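## Stifte, Becher, gute Vorsätze

Ihr Lieben, im Dezember räume ich traditionell nichts auf, außer meinen Schreibtisch. Der muss dran glauben, und zwar komplett, bis zum letzten Filzer. 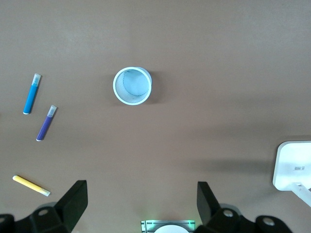 Angefangen hat es damit, dass ich eine Einkaufsliste schreiben wollte und vier Anläufe brauchte, bis ein Stift Farbe hergab. Vier! Dabei lagen in der Schublade, auf der Fensterbank und (fragt nicht) im Besteckkasten insgesamt 64 Stück herum. Ich habe sie alle auf einen Haufen geworfen und auf Schmierpapier ausprobiert. 14 davon haben anständig geschrieben, 15 so halb, der Rest ist in die Tonne gewandert. Das Schmierpapier hängt jetzt am Kühlschrank, weil es hübscher geworden ist als alles, was ich sonst so male.

Seitdem gilt bei mir: ein Becher für die Filzstifte, und was nicht reinpasst, zieht aus. Meiner ist klein, weiß und rund, und ich mag ihn sehr, obwohl er nichts Besonderes ist. Blau, Lila und Gelb sind meine drei Lieblinge, mit denen mache ich fast alles: Blau für Termine, Lila für Geburtstage, Gelb für den ganzen Kram, der auch nächste Woche noch reicht. Das Gelb ist ziemlich blass, auf weißem Papier muss man schon zweimal hingucken, aber so dringend ist es ja eben auch nicht.

Girish Mathur hat mir auf den letzten Rundbrief hin geschrieben, man solle Filzstifte liegend aufbewahren, dann trocknet die Spitze nicht so schnell aus. Das klingt vernünftig, lieber Girish, nur rollen sie mir dann ständig vom Tisch! Ich probiere es trotzdem bis zum nächsten Brief aus und lege die Hälfte flach in die alte Blechdose von der Oma, die andere Hälfte kommt mit der Kappe nach unten in den Becher. Dann sehen wir weiter.

Wenn ihr selbst ausmistet: Kappen bitte fest zudrücken, bis es klickt, und nehmt die Kinder mit dazu, die testen viel gründlicher als wir. Und schreibt mir, wo ihr eure Stifte unterbringt, ich sammle gerade Ideen für den Flur, wo immer noch der Kugelschreiber an der Schnur baumelt.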